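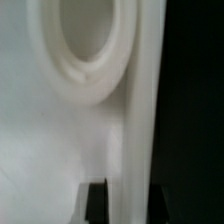

White Plastic Parts: Cleaning and Care FAQ

What should I use for everyday cleaning?

Warm water, a drop of dish soap and a soft cloth. Wipe the flat panels first, then go around the raised rims and the insides of openings. Rinse with a second cloth and dry with a towel.

How do I clean around an oval opening with a thick rim?

Wrap the cloth over one finger and follow the rim all the way around. Dust collects under the lip, so go over the bottom twice. A cotton swab works for steps and seams too narrow for a finger.

There is a small nick in the rim. Is my part damaged?

Usually not. Molded plastic often has a small dip or line where the halves of the mold met. Run a fingernail over it. If the edges are smooth, leave it alone. If you feel a sharp edge or a crack running away from it, stop using the part and write to us.

Can I put white parts in the dishwasher?

Only if the sheet that came with the part says so. Large panels can warp on the bottom rack.

My white plastic has turned yellow. Can I get the color back?

Sometimes. If the yellow is grease or smoke film, soap and a paste of baking soda will take most of it off. If it comes from sunlight, the color has changed in the plastic and washing will not help. Kinga Nyitrai in our parts department does not recommend bleach for either one.

Will a scrub pad hurt a matte finish?

Yes. It leaves shiny patches that show from the side. Melamine sponges do the same thing more slowly.

How long should I soak a part with dried-on dirt?

Try 45 minutes in warm soapy water. Take off any metal screws or clips before you start.

Do you sell replacements?

Grollwood carries over 3,515 parts. Measure the height and width of the old one and send us both numbers. Orders under $29 ship at the flat rate.

Who do I ask if my question is not listed?

Email the parts desk, attention Bahman Shirazi. Please include your order number if you have one.

Last updated January 24, 2018

45 shares

Contact | © Grollwood | Back to top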